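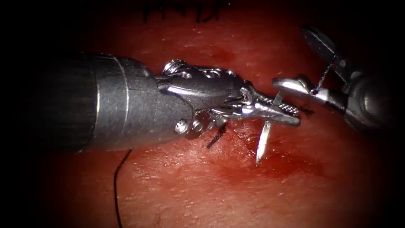 Needle held by the left instrument, with the grasper open at the right, before a stitch.

Surgical Robotics Student Project: How to Prepare and Place a Single Stitch

Flarkwood School of Engineering, Anozie Laboratory
Guidance sheet for project members. Last revised 11/08/2026.

Purpose of this guidance

This page sets out the procedure for placing one interrupted stitch with the two-arm teaching system. It is intended for students who have passed the console induction and have been entered on the project register. Members who have not completed the induction may observe but may not operate the arms.

The procedure is the same for the assessed exercise at the end of the first term and for the Emier Cup, the suturing competition held each July between participating student teams. Differences in scoring are given at the end of this page.

Before the session

Book the console through the laboratory calendar. A booking lasts 40 minutes, including setting up and clearing away. Teams should attend in pairs: one member operates the console and the other remains at the table. The table member handles the suture, watches the arms and has charge of the stop button throughout.

Gloves and eye protection are required at the table. Food and drink must be left outside the laboratory. Tissue samples are issued by laboratory staff and must be returned to them in the labelled tray, whether or not they have been used.

Setting up

1. Switch on the controller and wait for both arms to complete their homing movement. Keep hands away from the table until the status light is steady.

2. Fit the needle driver to the left arm and the grasper to the right arm. Turn each instrument until the collar locks. A collar that moves under light finger pressure has not locked and must be refitted.

3. Open the Zusard logging program and create a new session using the team number. Recordings without a team number are deleted at the end of the week.

4. Set motion scaling to 4:1, so that a movement of the hand produces a movement one quarter of the size at the instrument tip. This setting may not be altered during the first term.

5. Move each instrument slowly through its full range with the jaws closed. Report any hesitation or grinding at the wrist before continuing.

Loading the needle

The table member places the needle and thread within reach of both instruments and then withdraws both hands. The operator should pick up the needle with the grasper first and pass it to the needle driver. Picking it up directly with the driver is permitted, but the angle is usually poor and will need correction.

Hold the needle well back from its point, with the curve facing downwards. It should cross the jaws at a steep angle. If it leans or rolls when the wrist is turned, release it to the grasper and take hold again. Do not attempt to straighten a leaning needle by pressing it against the tissue, as this blunts the point and may tear the surface.

Close the jaws firmly, but do not hold them at full force for long periods. The controller records grip effort, and repeated high readings are discussed at the weekly review.

Approaching the tissue

Bring the needle point to a position just above the intended entry site and stop. The pause is part of the assessed procedure. During it, the operator should check the following:

The point is directed down into the tissue and is not lying flat along it.
The thread runs freely and does not pass around the wrist of the driver.
The grasper is open and close enough to receive the needle, but is not touching it.
Both instrument tips are in view.

A strand of thread lying across the grasper must be cleared before the jaws are closed, unless the operator intends to take hold of it. Thread caught in the jaws by accident is the most frequent cause of a failed stitch among new members.

Where the surface around the entry site is reddened or marked, proceed only if the mark is already noted on the sample sheet. New marks should be called out to the table member, who enters them in the log.

Placing the stitch

1. Lower the point until it meets the surface. The system provides no sense of touch at the console, and the operator must judge contact by eye from the slight dip in the tissue.

2. Turn the wrist so that the needle follows its own curve. Pushing the whole arm forward will drag the tissue and widen the hole.

3. When the point emerges on the far side, take it with the grasper. Grip behind the point — never on it.

4. Release the driver and draw the needle through with the grasper, again following the curve.

5. Pull the thread through until a short tail remains, then tie as shown at induction. Hand the needle back to the driver and park both instruments away from the tissue.

New stitches should be evenly spaced and should not overlap an earlier line.

Ending the session

The table member removes the needle, places it in the sharps container and signs the needle sheet. The sheet must balance before either member leaves. Remove the instruments, wipe down the shafts and return them to the rack. Save the Zusard log and confirm that it has closed correctly.

Scoring

In the assessed exercise, each stitch is marked on needle angle, handling of the thread, condition of the tissue and spacing. There is no credit for speed.

In the Emier Cup, teams have 600 seconds to complete a line of stitches. Time penalties apply for a dropped needle, for contact between the two instruments and for any use of the stop button caused by operator error. A stop made for safety reasons carries no penalty — table members should never hesitate to use it.

Questions about this guidance should be taken to the Anozie Laboratory office, Room 371, during opening hours.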